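Wondow Opens Its Long Table to the Neighbourhood, With Repair Evenings and Room to Spread Out

15 May 2021

Wondow, the shared making and mending room on the first floor of the old Brillano building, is delighted to announce that its new communal worktable is in place and ready for use, and that bookings for the summer programme are open from today.

The table has been a long time coming. Members first asked for one in March, when a short questionnaire went round asking what the room most needed, and the answer that came back again and again was simply somewhere bigger to put things down. People wanted to lay out a dress pattern without folding it in half, or take a clock to pieces and leave the pieces where they were while the kettle boiled. The trestles that had served until then were kindly lent and much loved, but they wobbled, and anyone who has tried to thread a needle next to a person using a hand saw will know how tiresome that can become.

The new table is made of light wood, in keeping with the shelves and window seats already in the room, and was built by Thakur, the joinery workshop two streets away. Thakur's team came to measure up on a very wet morning, stayed for far longer than they had planned, and went away with a good many opinions from the knitting group about the height. We are glad to say that the knitting group got its way.

"I have been quite silly about this table," said Naveen Ahuja, who looks after the programme at Wondow. "I came in early on the day it arrived and just sat at it with a cup of tea and my post. It is a lovely thing to work at — pale enough that you can find a dropped screw, and solid enough that you can lean on it and have a proper conversation. I hope people will treat it kindly, but I also hope they will use it, because a worktable with no marks on it at all would be rather a sad sight."

The money was raised by the members themselves. In all, 939 pounds came in through the spring appeal, of which 400 pounds was a single gift from Plesteo, the hardware shop on the corner, which has also offered a drawerful of sandpaper and wood oil to keep the top in good order. To everyone who gave, baked, or bought somebody else's baking, thank you very much indeed.

The summer programme includes repair evenings, a beginners' bookbinding course, a quiet table session for anyone who would like company while they get on with their own work, and a family afternoon for model making. There are 69 places across the programme, and each session lasts 2 hours. Members book free of charge; visitors are asked for a small contribution on the door. Please bring a cloth or mat if you are working with glue, ink or paint, and do say when booking if you would like a seat near the window, as the light there is especially good in the evenings.

Tea and coffee will be provided, and there is a lift from the street entrance. Tools may be left in the lockers overnight, but not, please, on the table itself.

To book a place or to arrange a visit to see the room, please ask for Naveen Ahuja at the Wondow front desk.

ENDS
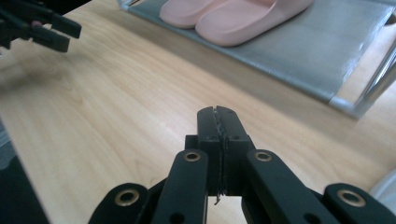

The pale wooden tabletop, with a black hand-held gripper, its jaws closed.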